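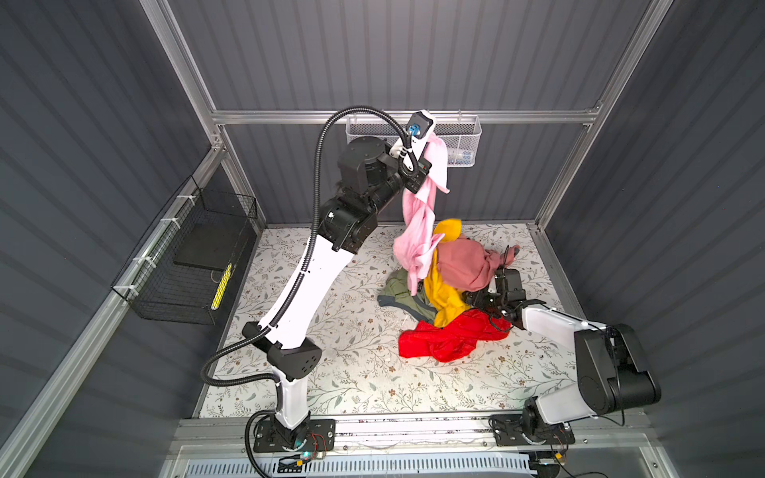
Checked by Nouhaila Amrani
Read over by Tomos Parry
Berkthorpe Clothing Reuse, sorting bay, August
Sheet 2202

Sorting bay check: baskets, mat, panels and clothing in the bay

Fill this in before the first load of the morning and leave it in the tray by the scales. Mark each line OK, WATCH or FIX. If you mark FIX, write what is wrong in the comments. "Broken" is not enough for Kiều to order a part from.

1. Wire baskets

Back wall basket, sits level on rail: OK
Back wall basket, no bent or sharp wire ends: OK
Left wall basket, fastened to wall: WATCH
Baskets hold only what belongs in them: WATCH

Comments: The white basket on the back wall hangs from the aluminium rail and I could not shift it by hand. The black one on the left is held on with white zip ties. They are tight today, but the last set went brittle over the summer and I would like proper clips. Skevik list a clip that should fit the wire. Kiều to price 22 of them so we have spares for the other bays.

There is a small clear bottle with a blue cap in the white basket. It needs a label or it needs to go back to the cupboard. Same rule as for the spray bottles: contents and the initials of whoever filled it. The dark flat board in the black basket can stay where it is.

2. Mat

Lies flat, corners down: OK
No tears or holes: OK
Clean enough for light-coloured clothing: OK
Pattern still clear: OK

Comments: Leafy mat, in since the start of the month. I ran a hand under each corner and found nothing caught there. The plain one we had before showed every mark, but it also made it easy to spot a loose button. With the leaves and little flowers you have to look harder. Please sweep the mat with your palm after each load and put any buttons or pins in the tin. Napaporn got a pin in her thumb from the old mat and it is in the first aid book.

3. Panels and framing

Ribbed panels seated in the framing, no gaps: OK
Posts and rails firm: OK
Vent grille along the front clear of lint: WATCH

Comments: Panels pushed at top and bottom, no movement. The grille gets lint in the slots whenever we do knits. Vacuum it at 11 and again at close, using the brush head. The hard nozzle scratches it.

4. Clothing in the bay 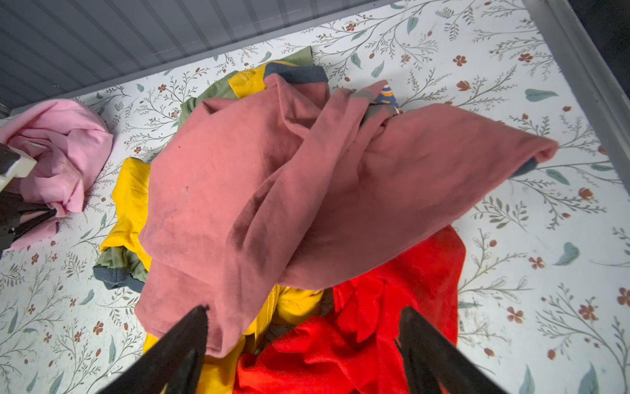 One load at a time: OK
Pile kept back from the front rail: WATCH
Nothing hanging over an edge: OK
Pockets and cuffs checked: WATCH
Reds kept apart from pale items: FIX

Comments: Mixed colours again. Red and pink went in together with the mustard and the green. They are only being sorted, so nothing will run, but the whole load tends to go to the wash in the one tub and that is how we lost the Dafis donation in the autumn. Reds come out first and go in their own tub. I have marked this FIX because it was WATCH on the last 2 sheets and nothing changed.

Long sleeves should be pulled straight before an item is lifted. A bunched sleeve drags whatever is under it, and small pieces end up going off with the wrong garment. Shake each top once over the mat. Socks and baby things go in the Jollano tub, not back on the pile.

Keep clothing off the front rail, as there are small cables along it. If a hem or a cuff gets down there, lift it clear. Don't pull.

5. Around the bay

Floor dry and swept: OK
Walkway behind the sorter clear: FIX
Lights working: OK
Gloves available, both sizes: WATCH

Comments: Two flattened boxes were leaning in the walkway when I came in. I moved them to the cardboard cage. They had come from upstairs, so Gwenllian will raise it with the shop. We are down to the last packet of small gloves. Large are fine.

Actions

Kiều Ung: price clips for the black basket, order small gloves
Napaporn Boonyarit: label or remove the clear bottle, find a third tub and mark it RED
Gwenllian Prothero: boxes in the walkway
Everyone: buttons and pins in the tin, grille at 11 and at close

Carried over from last sheet: the torn hook on the coat rail by the door. Still torn. Tomos has the new one in his van.

Next check uses the same sheet. Please don't write on the back, it doesn't get scanned.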